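Course notes, Unit 6: Judging and Run Order in Freestyle Events
Instructor: Shanti Rajput
Reading before class: De Smet, chapter on panel scoring

6.1 What the panel scores

Most freestyle contests in BMX, skate and scooter use overall impression scoring. Each judge watches the whole run and gives one number. The number covers difficulty, execution, use of the course, variety and amplitude, but the judge does not score these separately. A rider who lands hard tricks on only one side of the course should lose ground on use of the course, even if no trick is missed.

Trick-by-trick scoring is used mainly in best trick formats and big air. Each attempt is a single maneuver with one takeoff and one landing, so it can be scored alone. Attempts that end in a fall are normally recorded as zero or as a token score, depending on the rule book. Check which applies before the riders' meeting. The two conventions give different results when tied riders are separated by their second-best attempt.

6.2 Range and anchoring

The first rider in a heat sets the anchor. If the panel gives that rider a score near the top of the scale, it has no room for the riders who follow. The usual practice is to hold the first clean run of average difficulty near the middle of the range and to place later runs against it.

In the Vestley park final we watched in class, the opening run was scored 80. The run was clean but fairly plain, and the panel then had to fit all the stronger riders into the top fifth of the scale. The ranking came out right. The gaps between riders did not mean much, and two of them were separated only by the rounding.

Points to note when you review the recording:
- The head judge should speak up after the first score, before it is posted.
- A posted score is not changed except for a data entry error.
- Judges compare ranks during a break, never during a run.

6.3 Dropping scores

With five judges, the high and low scores are dropped and the remaining three are averaged. With three judges, nothing is dropped. Four-judge panels should be avoided. Dropping the high and low leaves only two scores, and a single difference of opinion then carries half the result.

Dropping protects against one outlying judge. It does not protect against two judges who share the same bias, for example a preference for spin tricks over grinds. Nuno Salgado's notes on the Mornulville street contest (course folder, May) show this clearly. Read his table of judge-by-judge ranks before you attempt the worksheet.

6.4 Run order

Qualifying order is drawn at random or set by seeding. Finals normally run in reverse order of qualifying, so the top qualifier goes last. This has a broadcast purpose and a competitive one: the last rider knows the score to beat and can choose a safer or riskier run.

In a format with two runs, decide in advance whether the order is reset after the first. If it is reset, allow time for the announcer and the scoring desk to receive the new list. 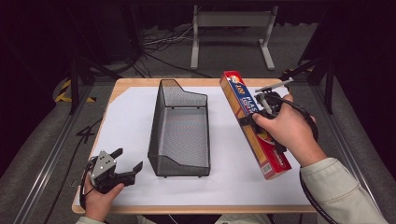

A reset takes longer than most organizers plan for. The new order has to be checked by the head judge, printed or sent to the start area, and read to the riders. At the Flirkura scooter open, which drew a crowd of 3,000, the start marshal was still holding the first-run list when the second run began, and one rider dropped in out of turn. The run was allowed to stand.

6.5 Ties

Ties for a podium place are broken by the higher single run. If that is also equal, use the rank given by the head judge. A ride-off is possible but needs course time and rider consent, and it is rarely scheduled.

Worksheet for next session

Work in pairs. Take the five-judge sheet from the course folder and calculate the final ranking with scores dropped, then again with all scores kept. Mark every place that changes. Anum Sethi has the blank sheets. Questions about the spreadsheet version go to Zeeshan Afridi.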